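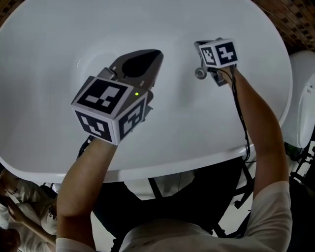
¿Qué norma interna seguimos para dar por válida una sesión de demostraciones?
La del protocolo Kestotside, revisado en diciembre: sesiones de 60 minutos como máximo, calibración al empezar y registro firmado al cerrar.

Llevamos 774 demostraciones aceptadas de las 3000 previstas. Quedan pendientes tres puntos del protocolo — el más lento, la limpieza entre turnos. Ermira Begović enviará el texto corregido a Drinel el miércoles.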